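6 min read

I had been meaning to go and see the people at Koklow for the best part of a year, and in November I finally ran out of excuses. They were holding an open day, the invitation said, with tea, and anyone with an interest in household robots was welcome to come up and watch how the machines are taught. I do have an interest, though I should confess it is the interest of a person who hates folding laundry and has been promised help with it since childhood. So I put on my good coat and went.
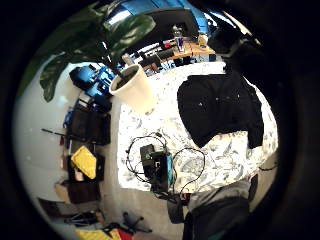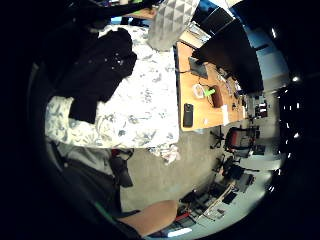
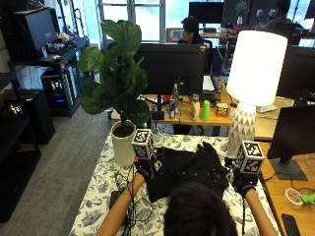

A black garment on a patterned cloth, which was the lesson for the afternoon.

What I had expected, I suppose, was a robot. I had pictured something on a plinth, and a young man with a microphone telling us to stand back. Instead I spent most of two hours watching people handle clothes, slowly and with great patience, in an ordinary working office where everybody else was getting on with their day. Thaddäus Gruber, who was showing us round, explained that the teaching comes first and takes far longer than anything else. A person does the job by hand, the doing is recorded, and then they do it again. The figure he gave for garments so far was 1,318 recordings, and he gave it a little sheepishly, as if he thought we would find it either far too many or not nearly enough.

I found it rather moving, if I may be allowed the word. My grandmother taught me to fold a shirt on the end of her bed, and she did it in exactly that fashion -- once, and then again, and then again with my hands doing it and hers hovering. She never once put into words what she was doing with her thumbs. I doubt she could have. And there is so much in a sleeve! You have to know where it wants to go, and how hard you can tug before the whole thing slides towards you, and none of that is written down anywhere, because the people who know it best have never needed to write it.

Now, I have been to the other kind of demonstration as well. Two years ago I went to the one Lehner put on, in a hall with 500 seats, and I came away dazzled and, by the time I had got to the station, faintly cross. A towel was folded beautifully. It was folded on a bare white table under theatre lamps, and when Roswitha Ruchti (who had come with me, and who ran a hotel linen room for most of her working life) put up her hand to ask whether it could manage a fitted sheet, there was some laughter and we moved along to the next item. She still brings it up.

I would like to argue that the dull sort of open day is much the better sort, and that firms ought to be braver about holding them. I know the objections. Corina Hämmerli, who looks after visitors at Koklow, told me over the tea that two or three people leave early every time, looking let down, and I can't altogether blame them. If you have brought a nine-year-old on two buses you want something to whirr. But the visitors who stay on get to ask proper questions, and they get proper answers, including quite a few that begin with "we don't know yet". I asked whether a machine taught on one cloth would be muddled by another. Thaddäus said yes, very likely, which was why they keep changing the things about. Nobody at the Lehner evening said anything half so useful to me.

There is also the matter of trust. These machines, if they come, will be in our bedrooms and kitchens, among our underthings and our breakfast dishes. I would let a thing into my house more happily if I had met the people whose hands it learned from. I should like to know they were paid decently, too, and that they were allowed to sit down. Kátia Amaral, who does a good deal of the hand work, says she does it in short spells and stops when her shoulders tell her to, and that on a good day she rather likes it. She also says she has never folded so badly at home in her life, having used it all up by teatime.

Isteck are planning something similar in Sirnden next spring, and I hope they will resist the temptation to hire a stage. Put the kettle on, leave the desks untidy, let people stand close enough to see the fingers. Roswitha has already said she is coming with me, and she intends to bring the fitted sheet.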